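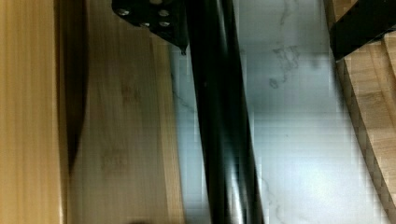 Light wood with a warm, honey-colored grain.

Prunley furniture finish "good for 30 years," says the company selling it

Ploltlow, 7th December

A wood oil that its maker says will protect a kitchen table for 30 years went on sale in Ploltlow this week at $55 a can. The company behind it, Garnmont, has been in business for four years.

The oil is called Prunley and is sold as a one-coat finish for tables, counters and shelves. The label promises that it will resist water rings, red wine, hot mugs and sunlight, and that it never needs a second coat. Shoppers who heard the sales talk at the Garnmont shop were told they could throw away their coasters.

Asked how a firm that opened four years ago knows what its oil will look like in 30, Garnmont sent over a two-page summary of what it calls an aging trial. According to the summary, test boards were kept in a heated cabinet for 364 hours, which comes to a little over 15 days. The company says this "stands in for decades of normal family use." The summary does not say how the hours were turned into years, what kind of wood the boards were cut from, or whether anyone put a plate down on one of them.

There was also no untreated board in the trial, and no board finished with a cheaper oil. That makes it hard to know what the results are being measured against. A plain oiled board left in a warm cabinet for two weeks might come out looking fine as well.

Josefien Hermans repairs and refinishes tables at the Ševčík workshop, two streets from the shop. She bought a can in October, when Garnmont was selling a first batch by mail, and tried it on a scrap shelf and on the top of her own lunch table.

"It's a nice oil," she said. "It goes on easy and it doesn't stink up the room. I'd use it again if it cost half as much. But I put a wet glass on it overnight and I got a ring, same as I'd get with anything else."

Garnmont's answer to that was that the oil needs six weeks to harden fully before it can be tested in a fair way. The label on the can says the surface is ready for use the next day. Pressed on the difference, the company said that "ready for use" and "fully hardened" are two separate things and that customers understand this.

Hermans said she had waited seven weeks.

Then there is the guarantee. The can carries a gold sticker reading "30-Year Promise," and the shop has the same words painted on its window. The terms are printed on a folded sheet inside the lid, so a buyer sees them after paying. They cover the cost of a replacement can and leave out the labor of sanding a table back and starting over, which at the Ševčík workshop costs more than several cans. Heat damage is excluded, as is damage from standing liquid. So is any table "used for the regular serving of meals."

It is not clear what would be left for a kitchen table owner to claim for. Garnmont said it has paid out on no claims so far and takes this as a sign of quality.

The company says it has sold almost 2,000 cans by mail and that buyers are delighted. It pointed to the reviews on its own website, all of which give the oil five stars. Several were posted in the first week of sales, before the oil on anyone's table could have hardened under the company's own six-week rule. Garnmont said it does not edit reviews but does "choose the most helpful ones."

None of this means the oil is bad. Hermans thinks it is about as good as the ordinary stuff on the hardware store shelf, and she liked the color it gave the shelf, a shade warmer than she gets from her usual brand. Her advice for a wooden table has not changed since she started in the trade: wipe up spills, keep it out of strong sun and put on a thin new coat when the surface starts to look dull.

She still has the coasters out at lunch.

Garnmont plans to bring out a Prunley floor oil in the spring. The company said it will also be guaranteed for 30 years. Testing has not started.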